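Rudau Linen Sale Raises Money for Library Roof

Jul 13, 2018

A sale of used household linens in Rudau brought in $1,786 for repairs to the town library, organizer Lærke Overgaard said. Residents donated tablecloths, napkins, curtains and bed sheets over two weeks, and 117 people paid to get in.

Most items were priced between $2 and $12. Tablecloths went fastest, and the larger sizes were gone before noon.

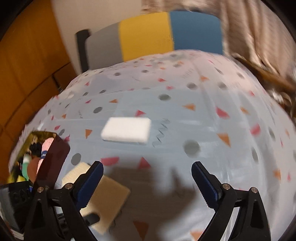

The money will go toward the section of roof over the children's reading room, which has leaked since January. Endimex, a local building supply firm, has agreed to sell the library shingles at cost. Work should take 11 days once the materials arrive.

"We had hoped to cover the shingles, and we did," Overgaard said. "Labor is still an open question."

Librarian Elínborg Mogensen said the reading room will stay closed until the work is finished. Story hour has moved to the second floor. Unsold linens can be picked up at the front desk through the end of the month.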